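Kulgate Duo
Zweiarmige Demonstrationszelle für Handhabungsaufgaben mit Geschirr und Textilien

Artikelgruppe: Laborzellen
Status: lieferbar, Vorführung nach Anmeldung
Stand der Produktseite: 25. November 2023

Kurzbeschreibung
Die Kulgate Duo ist eine Zelle mit zwei Roboterarmen, die gemeinsam an einem Tisch arbeiten. Sie ist für Entwicklungsabteilungen und Hochschullabore ausgelegt, in denen Greifabläufe an Alltagsgegenständen eingerichtet, aufgezeichnet und wiederholt werden. Für die Serienfertigung ist die Zelle nicht vorgesehen.

Lieferumfang
Zwei Arme mit Zweifingergreifer
Greifbacken, grün, austauschbar
Handgelenkkamera je Arm
Feststehende Kamera für die Übersicht
Steuerrechner mit Ablaufsoftware Grustico
Objektsatz Galang (Schalen, Becher, Tabletts, Tücher)

Die Arbeitsplatte ist im Grundpreis nicht enthalten. Vorhandene Tische können verwendet werden, sofern die Platte eben und matt ist. Glänzende Oberflächen erschweren die Objekterkennung; der Objektsatz enthält deshalb bewusst auch glänzende Tabletts für Vergleichsläufe.

Technische Angaben
Greifbare Masse je Arm: bis zu 5 kg
Mitgelieferte Ablaufvorlagen: 27
Wechselsätze Greifbacken: 9
Gewährleistung: 2 Jahre

Ablaufsoftware
Grustico verwaltet die Bewegungen beider Arme in einer gemeinsamen Zeitachse. Überschneidungen der Arbeitsräume werden vor dem Start gemeldet und müssen vom Bediener freigegeben werden. Die Vorlagen lassen sich kopieren und ändern, die Originale sind schreibgeschützt. Ein Export der Kameradaten ist während eines laufenden Ablaufs nicht möglich.

Vorführung in Rilstead
Die Zelle wird im Vorführraum Rilstead im Betrieb gezeigt. Seit Mai gehört zum Programm auch der Abschnitt mit Geschirr auf zwei Tabletts. Ein Mitarbeiter legt die Objekte bereit und reicht Tücher an, beide Arme bleiben dabei am Tisch. Besucher können eigene Becher und Schalen mitbringen. Deren Eignung wird vor Ort geprüft, ein Anspruch auf einen Probelauf besteht nicht. Gruppen melden bitte die Teilnehmerzahl vorab. Die Unterlagen zur Risikobeurteilung liegen im Vorführraum zur Einsicht aus und werden auf Anfrage zugesandt.

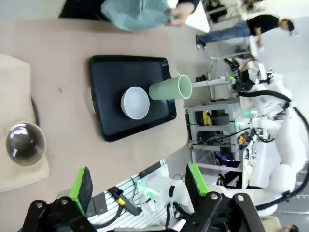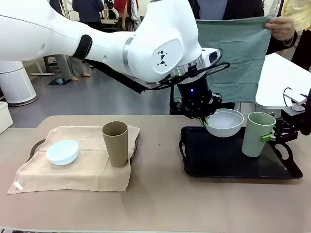
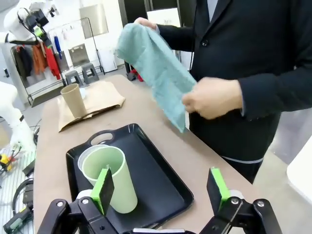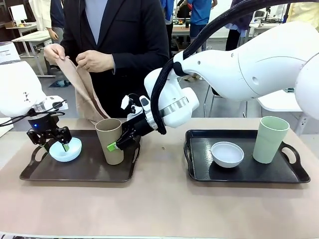
Aufnahmen aus dem laufenden Betrieb, Geschirr und Tücher am Vorführtisch.

Mirela Rocha schreibt dazu, der Wechsel der Greifbacken sei bei ihrem Termin in Rilstead schnell gegangen, die Freigabe der überlappenden Arbeitsräume in Grustico dagegen umständlich: Jede Meldung müsse einzeln bestätigt werden, auch wenn an der Vorlage nur die Wartezeit geändert worden sei. Sie wünsche sich eine Sammelfreigabe und frage außerdem, ob der Objektsatz Galang ohne Zelle bestellt werden könne.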